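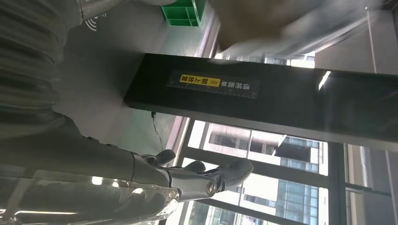

1 Jul 2023

Arrived in Prunton a little after four, which the rental office counts as early and the sun counts as noon. The listing said "check-in from 3 PM" and the man at the desk said "check-in from 3 PM" too, in a voice that made it clear we were talking about some other apartment. I sat on my suitcase and read a rack of leaflets. There is a boat trip to Flunano twice a day and a cheese museum, closed.

The man's name is Evaristo Camacho and by five we were on good terms. He gave me the key, a second key that opens nothing he knows of, and a sheet of house rules in two languages that disagree about the trash.

The apartment is number 296, in a building with three floors. I have been trying to work out the system. My neighbors across the hall are in 105.

"Partial sea view" is fair. If I stand at the far end of the balcony and lean past the drainpipe there is a strip of blue about as wide as a ruler. I stood there for a good while with a glass of water, getting my money's worth. The rest of the view is the pool, a row of oleanders, and the back of the Mendonça, a bigger and better hotel where they were stacking chairs for a wedding.

The kitchenette has two burners and one of them believes in itself. There's a corkscrew, a melon baller, six egg cups, no frying pan. I've rented enough of these places to know that frying pans migrate. I went downstairs to ask and Evaristo wrote it down in a book, under what looked like several other frying pans. 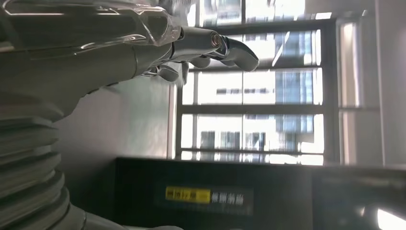 Saturday, with the window behind.

Bought groceries at the little store by the roundabout: bread, tomatoes, a cheese I pointed at, and a bottle of the local white for less than the water cost. The walk is ten minutes going down. The listing has it as ten minutes and leaves out the coming back, all of it uphill, with a handrail for the last part like something you'd find on a ship. A woman older than my mother passed me carrying a watermelon.

She turned out to be my neighbor, Aparecida Assunção. She has taken the same two weeks across the hall every summer for so long that she talks about the owners as children. From her I learned that the hot water is best before seven, that the upstairs ice machine is for everybody whatever the sign says, and that I should not under any circumstances have the fish soup at the place with the blue awning. She lent me a frying pan. It has 296 painted on the handle.

Swam at six. The pool is 2 feet deep for most of its length and then remembers itself at the far end, where a man was doing very serious laps of what can't have been more than five strokes each. We nodded at every turn. By the end it felt like a long friendship and I was relieved when he got out.

Ate on the balcony. Eggs, tomatoes, the pointed-at cheese (goat, strong, will need its own shelf). The wedding started up around 10, and the band knows four songs I know and one I wish I didn't. They played that one twice. I closed the balcony door, found out what the air conditioner sounds like, and opened it again.

Wagner called to ask if it was like the pictures. I told him the bed was. He and Ivan still want to come down in August and are after something with three bedrooms, and I said I'd look at the Hanitz building on Monday, the pink one by the harbor, if my legs have forgiven me. He wants a dishwasher and a sea view. I explained about the drainpipe.

The second key fits the mailbox, by the way. Inside was a menu from the place with the blue awning.

Bed now. The band has gone into what I hope is a slow number.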